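Subject: Re: [smallgoods] Loose underside on curved edges, Vollo 317
From: Ionuț Sima
To: smallgoods list
Time: 21:40

> I have been running a Vollo 317 on card wallets and passport covers since
> July. Straight runs are acceptable. On the rounded corners the underside
> goes loose for four or five stitches, then recovers. Top side looks fine.
> Bonded polyester from Valtutex, same thread top and bobbin, white, on the
> 500 metre spool. Needle is a leather point. I have tightened the top
> tension by a full turn and now the straight runs pucker but the corners
> are no better. Is this a check spring problem or should I be looking at
> the hook? The machine is a 1979 one and I have no manual for it. It also
> came with a clutch motor which I find hard to control at low speed. The
> plate says 1720 rpm.

Return the top tension to where it was before doing anything else. If the straight runs were balanced at the old setting, the main tension was correct, and a fault that appears only on corners has another cause. Every further adjustment made on top of a wrong one will hide it.

Loops on the underside mean the top thread is not being pulled up in time. On a corner the work is being turned under the foot, usually at low speed and usually with a pause at each stitch. Three things can go wrong there that do not go wrong on a straight.

The first is the operator's hands. Turning the work with the needle up, or with the needle at the very bottom of its travel, moves the thread before the hook has taken it. The needle should be down and just starting to rise. On the 317 that is a few degrees of handwheel past bottom dead centre. Mark the handwheel with a strip of tape at that position and turn the corner by hand until the habit is there.

The second is the foot lift. The tension discs on this model release when the foot is raised, by a pin which passes through the centre of the stud. If you are using the knee lift on the corners, even slightly, the discs are opening. On worn machines the pin begins to push well before the foot leaves the leather. Raise the lift slowly with the thread held in your other hand and feel for the point where it goes slack. If it goes slack in the first part of the travel, the pin is too long or the linkage has been set wrongly.

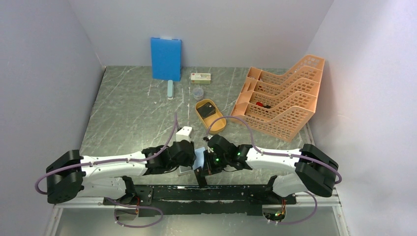 The third is the check spring. I leave it until last as it is the one most people adjust first. It should be under light load until the needle point touches the leather, and then rest against its stop. If the stop is set too high the spring is still moving while the needle is descending through the material, and slack is thrown at the hook. On a straight run at working speed you may not see any effect. At handwheel speed you will.

From your description I would expect the second cause. The fault lasts four or five stitches and then recovers, and that is how long most people keep a knee on the lift when going round a small radius.

As for the thread, I see nothing wrong with Valtutex in white, top and bottom, although white on both sides does make the fault hard to diagnose. For testing, put a dark thread in the bobbin and leave the white on top. Sew a row on scrap of the same thickness as the wallet, including the same number of layers, and cut through the seam lengthwise with a sharp knife. You will then see where the knot is lying, both on the straight and at the corner. A knot which sits low along the whole seam is a tension matter. A knot which drops only at the corner confirms what I have said above.

Large spools give a different trouble. If the spool stands directly under the guide and the guide is too close to it, the thread snatches as it leaves the lower part of the cone. Allow a distance of at least twice the height of the spool. 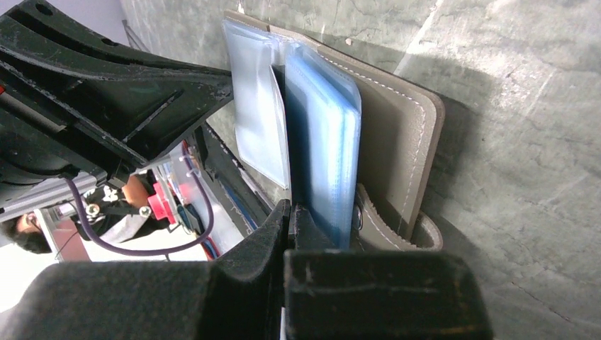
Small Leather Goods Section, Machine Stitching Group

Members asked off the list about stitch distance from the edge. A line that runs parallel to the outer edge all the way round a corner is mostly the work of the edge guide and only partly the work of the hands. The drop-down roller guide supplied by Sârbu is adequate on straight edges, but its roller is wide, and on a tight radius it touches the leather ahead of the needle and pushes the line inwards. A narrow fixed finger set exactly in line with the needle does not do this. I made mine from a piece of steel strip, filed and polished on the bearing face so that it does not mark the edge.

If you crease before sewing, crease with a warm iron and use the crease as a check on the guide. Do not try to steer the needle along it. The Nirura lining material needs a cooler iron than most leathers and goes shiny without much warning, so test on an offcut.

On the motor: the plate figure of 1720 will be for a 60 Hz supply. Check whether the plate gives a second figure for 50 Hz. If it is an ordinary induction motor rated for both, it will run at five sixths of that speed here, and if it is rated for 60 Hz only you should not be running it at all without advice, as it will draw more current and get hot. In either case the speed is too high for this class of work without a reduction. The options are a smaller motor pulley, a reducer between the motor and the head, or a servo motor with a needle positioner. The positioner deals with the first of the three causes as well, provided it is set to stop with the needle rising and not at dead bottom. Several are set at dead bottom when they arrive.
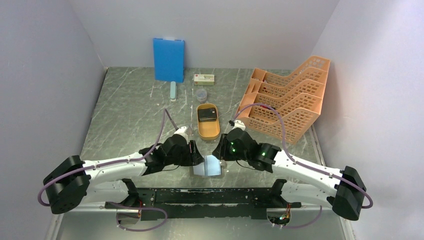
Order of checks

1. Restore the original top tension.
2. Fit a dark bobbin thread. Sew and section a test seam.
3. Repeat the corner with the knee lift disconnected, using the hand lever only between rows.
4. If the fault has gone, shorten the release pin or reset the linkage.
5. If it has not, set the check spring stop by handwheel, with the actual thickness of leather under the foot.
6. Only then look at hook timing. Skipped stitches would point to timing. You have not mentioned any.

I have a photocopy of the parts list for the 317, without the adjustment pages. The exploded drawing of the tension assembly is readable and shows the pin and both washers. Write to me directly if you want a scan. If anyone has the adjustment pages I would be glad of a copy, in whatever language.

Ionuț Sima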